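Making room next to the fridge

We moved into the apartment on Farkmont in August, and the kitchen has been a work in progress since then. It is long and narrow, with one window and not much counter. For the first two months we chopped vegetables on top of the washing machine.

The refrigerator came with the place. It is tall and gray and louder than I would like at night, but it keeps things cold and the landlord, Mr. Liew, had the door seal replaced before we got the keys. The problem was the spot beside it. We had a wire shelf there that leaned, and everything on it leaned too — rice, onions, the toaster, a stack of mail.

Last weekend I took the shelf down and put our white table in its place. Chutima helped me carry it from the bedroom, where it had been holding laundry. We pushed it back to the wall and left a gap on the fridge side so the heat has somewhere to go and I can get a broom in. 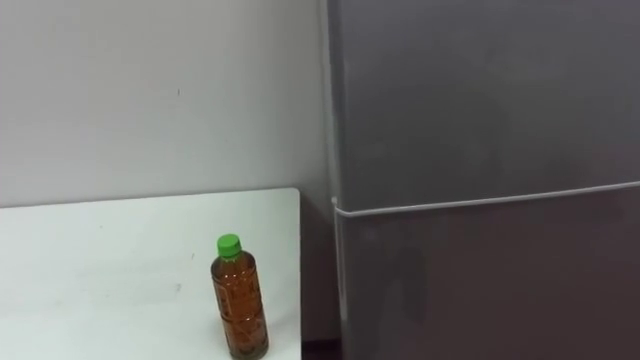
The rule for the table is that nothing lives on it. Groceries land there, get sorted, and go where they belong. Drinks are the first test, because I tend to set them down and forget them. A bottle like the one with the green cap can stand there while I clear a place for it in the fridge door, and then it goes in. The white top shows every smudge, so I wipe it down after dinner with dish soap and a damp cloth. I have not done anything about the wall. There is a small dark mark on it that I may touch up when I find the leftover paint, or I may leave it.

The rice and onions went into a lower cabinet. The toaster is on the counter by the window. The mail is in a drawer, and I still need to go through it.

Next is the inside of the fridge. Yoga gave us two clear bins when he moved out of his place, and I want to use one for leftovers and one for sauces. We own four jars of mustard and three of them are open. I will start with those.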